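June, notebook, Ekulent listing tool

Back on the square footage problem. Put the kettle on at 7:40 and did not get a second cup until after noon.

The claim from Ekulent is that their area estimator reads a floor plan and gives living area within two percent of a hand measurement. I said in the last entry that I would believe it when I saw it on plans we picked ourselves. We now have those plans. 141 homes out of the Tokingate set, all single story, all with a tape or laser measurement we trust because we paid for it.

First pass, default settings. The average error looks fine, which is what their sales sheet quotes, and I don't care much for the average. Overs and unders cancel. A house that comes out too big and another that comes out too small by the same amount make a perfect score between them, and neither buyer is happy. Reran it with absolute error and the nice number went away. Spread is worst on anything with a covered patio or a converted garage.

Patio issue in more detail, so I don't have to work it out again:

- If the plan draws the patio with a solid line, the tool counts it as living area. Every time so far.
- Dashed line, it leaves it out. Good.
- Dashed line with a label inside ("Ramada", "Az. Room"), coin flip. The label seems to pull it back in.
- Enclosed porch with no heat should be out under the county's way of doing it. Tool has no idea about heat and can't, from a drawing.

Garages: two plans from the Sfakianakis subdivision show the garage as a hobby room. The county record still has it as garage. The listing agents had it as living area. So three sources, two answers, and the tool agreed with the agents. I wouldn't read much into that. I suspect it was trained on agent numbers in the first place, in which case agreement with agents tells us nothing. Asked their support where the training figures came from and got back a paragraph about quality. Asked again.

Lot size is a separate mess. Tokingate has 3,571 active and sold records in the pull, and 951 of them have the lot field either blank or set to one acre. I don't believe in that many one-acre lots. Somebody's entry form has a default in it. Until that's fixed, anything we say about price per acre is junk and I have asked that it come off the dashboard. It is still on the dashboard.

Also looked at the Pokon price model, since it keeps getting brought up at lunch. They say it "sees" condition from the listing photos. Test I ran: took the same houses, swapped the kitchen photos between a remodeled place and an untouched one, left all else alone. The estimate moved by less than $2,000 on most pairs. A remodeled kitchen out here should be worth a good deal more than that, so either it isn't looking at the photos or it looks and doesn't weigh them. Then I swapped only the word "granite" in the remarks and the estimate moved more than it had for the photos. So it reads the sales copy. I could do that myself, and I would discount it more.

To be fair to Pokon – I only swapped kitchens. Bathrooms and exteriors not done yet. Exterior might matter more for them, given that the street view is the one photo every listing has.

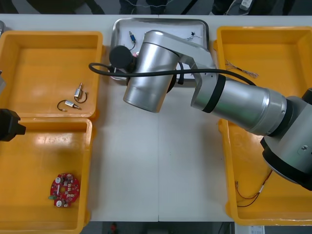 Afternoon. Went back to the garage plans and redrew one of them by hand with the hobby room wall taken out. Tool dropped it to garage right away. Put the wall back without the door, same as before, garage. With the door, living area. So the rule it has learned is close to "a door into the hall means a room." Laundry closets probably get caught by that too. Check.

Wall thickness: county measures to the outside face. Tool measures to the inside face, as far as I can tell, then adds something. On frame houses the added bit is close enough. On adobe it's short, and it gets worse the more wings a house has. The older homes near the plaza are all adobe, and they are also the ones people argue over. Would like a switch for wall type before we show this to a single broker.

Still open:

Run the bathroom and exterior swaps on Pokon.
Pull the plans with laundry closets, see which have doors drawn.
Second request to Ekulent on training data, no reply as of 4:30.
Lot field: find out which entry form puts in the one acre.
Take price per acre off the dashboard. Asked twice now.

Not signing off on the two percent claim. It may hold for new frame houses with no patio and a plain garage, and I'd be fine with them saying so in those words.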